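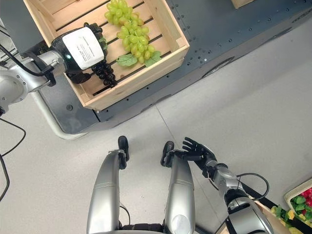

Figure 4. Packing fruit by remote control: dark grapes in the gripper, over the slatted crate with the green bunch.

4. Teaching the crate task

By now you've got the Gellon software running and both arms answering to the hand controllers. If the left arm still lags behind you, go back to section 3 and redo the pairing, or you'll be fighting it all afternoon.

I always start people on grapes. A bunch hangs and swings and catches on things, so you learn to slow down in a hurry! Once you can place grapes, the strawberries in the other crate will feel like a vacation.

4.1 Before you record

1. Set the crate where the left arm can reach its far corner. Try this with the gripper empty first.

2. Put one bunch in the crate and leave space beside it for the next one. We used green for the first bunch and dark purple for the second, and the contrast helps a lot when you're looking down from the head view.

3. Follow the cable along the top of the arm with your finger, all the way to the gripper. It should have enough slack to let the wrist turn both ways.

4. Open the Hovland panel and set arm speed to 70. The factory setting is 100, and I wouldn't go near it until you've done a few sessions.

5. Park the right hand open, out to the side. You won't need it for this part.

Note: The arm that isn't working still listens to its controller. Lock it in the panel, or set that controller down somewhere it can't roll (ask me how I learned that one).

4.2 Recording a demonstration

1. Press Record and wait for the tone. Anything you do before the tone is lost.

2. Bring the gripper down over the bunch and close it near the stem end. Squeeze the trigger slowly – the berries will squash out sideways if you snap it shut.

3. Lift straight up, then stop. Let the bunch quit swinging before you move across.

4. Move over the crate and lower until the bottom berries touch the slats. Keep the leaves of the first bunch clear if you can.

5. Open the gripper, back out the way you came in, and press Stop.

If you fumble a grab, keep going and try again in the same take. Ciker can learn from a recovery. What it can't use is a long pause in the middle while you scratch your nose, so trim those or toss the take.

CAUTION: Stay outside the reach of both arms while the controllers are live. Use the red stop button on the Grekska pendant if anything moves that you didn't ask to move.

4.3 Checking your takes

Play each one back at normal speed before you save it. Error 103 means the gripper signal dropped out partway through – delete that take and check the wrist plug. Files are saved in the order you recorded them, and the folder stops accepting new ones at 600, so move the old ones off now and then.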